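4.2 Changes in porters' work

At Skondura, the robot took over part of the wheelchair transport between wards in May. Porters had previously made these trips alone, often at the end of a shift. Of the 123 trips logged during the study period, 30 were handed back to a porter before completion.

Staff described the change mainly as one of timing. Porters now spent more of the morning preparing rooms and less of it walking – a shift that Haugland and Talukder also report for linen delivery. 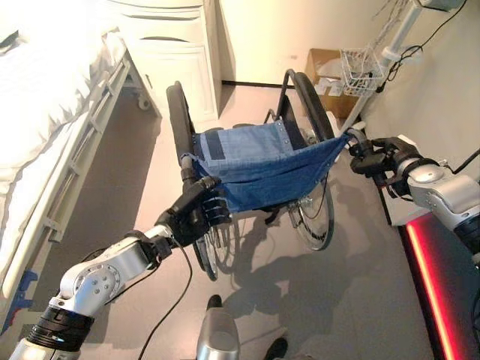 Figure 3. Two-handed grip on the push handles of a manual wheelchair, beside a bed.

Responsibility for the patient remained with the porter throughout. Several respondents asked that this be stated in the ward instructions, which at the time of the interviews covered only charging and storage.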